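Folding a Jacket With Grippers: Tips Before You Spend

Every few months a company promises that a gripper will do your laundry. I have tried two kinds now, the Viro and the Runura, and I still fold my own shirts. If you want to test a pair at home, these notes may save you an afternoon.

Start with a blazer. Any jaw can pinch a towel in the middle and lift it, and that is why the sales clips are full of towels. A blazer has a lining that slides against the shell, lapels that flop back open, and sleeves that never want to go where you put them.

Lay it face-up on the bed and button it first. The Viro sheet tells you to leave it open "for access." I did, and the lining bunched every time.
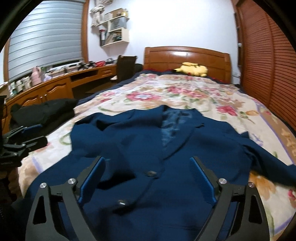
By Thu Huỳnh | Workroom Tips | 23 August 2026

With the blazer flat and the jaws wide, come in low and slow. Soft pads grip wool fine and slip on lining, whatever the box says. Aim for the cuff, take a good bite of fabric, and bring the sleeve across the front before you touch the body. Then do the other one.

Check the pads before each session. Lint kills the grip faster than wear does. A damp cloth works, and you don't need the cleaning kit Runura sells.

Don't test over a busy print if you're also trying out a camera. My Hoston controller lost the edge of a sleeve on a flowered quilt again and again. A plain sheet helped a little. It did not help enough to justify the price.

Keep screws snug but don't crank them. If a jaw drifts, look there first, then at the cable.

As for the claim of 1000 folds without an adjustment, I'd like to see the jackets. Mine needed a tweak before lunch. The Runura closes more evenly, the Viro is lighter on the wrist, and neither one beats two hands and a hanger.

Comments (3)

Loan Quách: Same trouble with lining. I went back to folding the shoulders in by hand and letting the grippers do the sleeves.

denimdrawer: Did you try the Debnath pads? They're rougher. They left marks on my good pants so maybe don't.

P. in the basement: I'd still take the towel folder if it was cheap.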